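Praline: a recipe scaler for home preserving

G'day, and thanks for having a look. Praline is a little command line tool I wrote after botching a double batch of apricot jam last August. It takes a recipe in a plain text file, works out what you need for the fruit you've got on hand, and prints a shopping list in grams and millilitres.

It comes with 111 recipes, mostly jams, relishes and cordials out of Mum's old folder (her handwriting is shocking, so please check anything that looks odd). Another 19 are from Wouter Kuipers, who is very keen on pickled onions and will argue with you about vinegar. 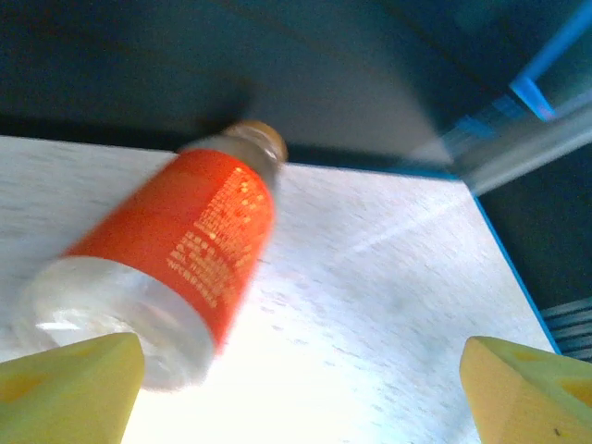 Liquids are the fiddly bit. Praline treats a tablespoon as 20 mL, which is right for Australian recipes and wrong for nearly everyone else's, so if yours came from overseas put "spoon: 15" at the top of the file. Cups are 250 mL. I still haven't sorted out pints — send me a patch if you're game!

Running it

Type praline scale plum-sauce.txt --fruit 1000 and you'll get the plum sauce worked out for 1000 grams of fruit. Add --jars if you want a guess at how many jars to wash.

Known problems

Version 2 rounds pectin the wrong way on tiny batches. Don't scale processing times with it either; go by a tested recipe for those.

Recipes are free to use and share, code is MIT.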